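01/07/2025

Rights reading group, notes for the shared book

Carried on with the comparison of assembly clauses. The question from last time was whether a rule asking for notice before a march counts as a limit on the right to gather, or only on how it is done. I had written "limit" in the margin everywhere in January and I now think that was too loose. Going back through those pages with a pencil.

Working from the Ferrand reader, which puts the clause on one page and the court summaries on the next. The Irnix set has the same summaries but trims them, and in two cases the trimmed part is the bit that matters. Page 123 of Ferrand keeps the line about a town being able to set the hour and the route so long as it treats every group alike. Irnix drops "alike" and the sense goes with it. Use Ferrand for quoting.

Redrafted the plain English version of the clause:

People may meet in public without violence, and may ask the government to put something right. The government may set rules on time and place. It may not pick the rules to suit the message.

Last sentence is still mine and not in either source. Marked it as a gloss. "Put something right" stands in for "redress of grievances", which our test readers at Plastside kept skipping over. 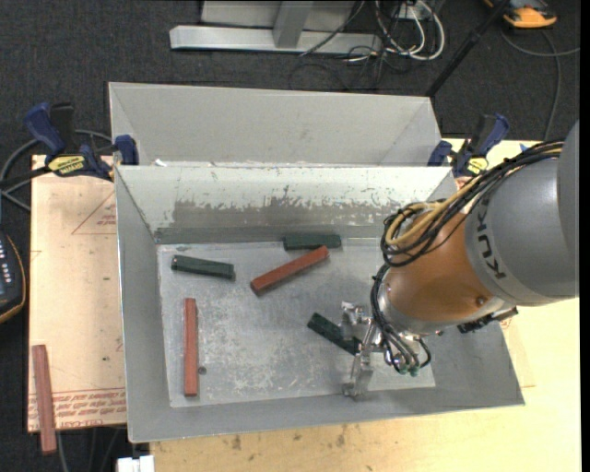
Petitioning needs its own paragraph. At the moment it hangs off the end of assembly and readers take it to mean signing a form. It covers letters, complaints and going to law as well. The right is to ask. There is no promise in the wording of an answer, and the draft should say so early on, as it was the commonest mistake in the replies.

Replies from Plastside: 55 sheets back, 9 of them blank on the petition question. Put the rest into the Jellero table under the old headings. The heading "Protest" is doing too much and I have split it into "Gathering" and "Marching". Anyone adding rows, please use the new ones.

Still open:
Private land. A shopping centre car park came up several times and I have no short answer.
Whether to give the old wording first or the plain wording first. Tried both, prefer old first.
Spelling of "judgement". The reader uses "judgment" for courts, so follow that.

Next: check the footnotes on the permit fee case against Ferrand, then send the petition paragraph round.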